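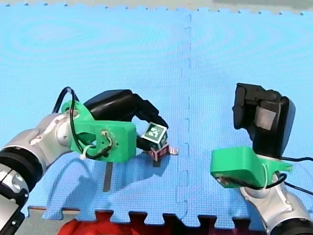
Play Corner Gallery: Mats and Blocks

These are notes from the play corner at the Turcotte Street house, redone in August. The floor in that room is hard and grey, so we put down foam puzzle mats and moved all of the block play onto them.

The mat. Light blue foam in square tiles that lock together. The surface has a fine texture. The teeth along the seams are small, so press them down one at a time, starting at the far end -- do not step on them to close a gap.

The edges. We left the notched borders open. Straight edge strips are sold separately and we may add them later.

The blocks. Small cubes with printed faces. One is green and white with a square pattern, and one is red with white edges. They stack well on foam if the tiles are flat underneath.

Stacking. Two high is where most of the younger kids start. The record on this mat is 7, set before lunch.

Cleaning. Wipe with a damp cloth and mild soap. Pull the tiles up every 2 weeks and sweep under them.

Comments (3)

Muthoni Nyanda: Do the tiles slide on a bare floor? Ours did until we ran them all the way to the wall.

plidham_mom: Same color as ours. The seams collect crumbs -- an old toothbrush gets them out.

R.T.: How thick is the foam?

Search this site... Go

Related galleries
Marach Shelf, Before and After
Toy Bins by the Back Door
Cleleo Reading Nook
29 Rainy Day Block Ideas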